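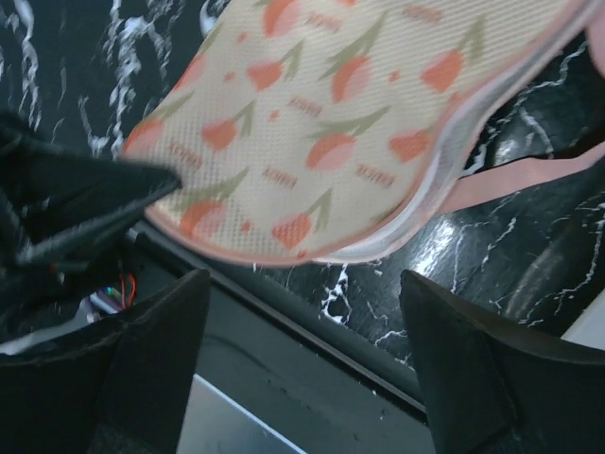
Trodwood's line lead wrote back that the fingers close fine on boxes and miss on anything soft, and asked whether the wrist camera or the grip setting should be looked at first. Start with the camera. The grip setting cannot be judged until the camera view is correct.

5.3 Checking the wrist camera and fingers for soft goods

Carry out this check after changing fingers, after moving the camera bracket, and at the first start-up on Monday. It applies to Sondier cells fitted with the Daltuvik two-finger gripper.

Before you start

Set the cell to manual mode and limit arm speed to 50 mm/s. Remove rings and loose sleeves.

CAUTION: The fingers can close without warning when the controller restarts. Keep hands out of the gap until the status screen reads IDLE.

Camera view

1. Lay one soft item flat on the work surface. A fabric sleep mask with a strap is suitable. Use a printed item if you have one.

2. Jog the arm until the fingertips are 50 mm above the item.

3. Open the live view. Both fingers must show along the bottom, one on each side, with the gap between them clear.

4. If one finger takes up noticeably more of the view than the other, loosen the two bracket screws, turn the bracket and retighten. Do not correct this in software.

5. Check focus at the fingertips. Items closer to the lens will look slightly soft. This is normal and needs no adjustment.

Note: Glossy or dark patterned surfaces throw highlights that the edge finder may read as part of the item. Dim the overhead lamp one step at a time until the outline on the screen follows the fabric. If it still jumps, lay a matte mat down and repeat from step 1.

Cable check

6. Look at the wiring near the base of the left finger. No wire may cross the path of the finger or stand out far enough to catch on a strap.

7. Open and close the gripper 8 times at low speed and watch the wires move. Secure any loop that touches a finger.

Test grip

8. Set the grip force to level 2 and close on the body of the item. Do not grip by the strap.

9. Lift 300 mm, hold, and lower. If the item slips, raise the force by one level and repeat.

10. Save the setting under the item name. Settings saved under DEFAULT are lost when the controller is updated.

Wipe the finger pads with a dry cloth when finished. Solvent hardens them. Replacement pads are ordered from Lebrun as a pair, and both must be changed together.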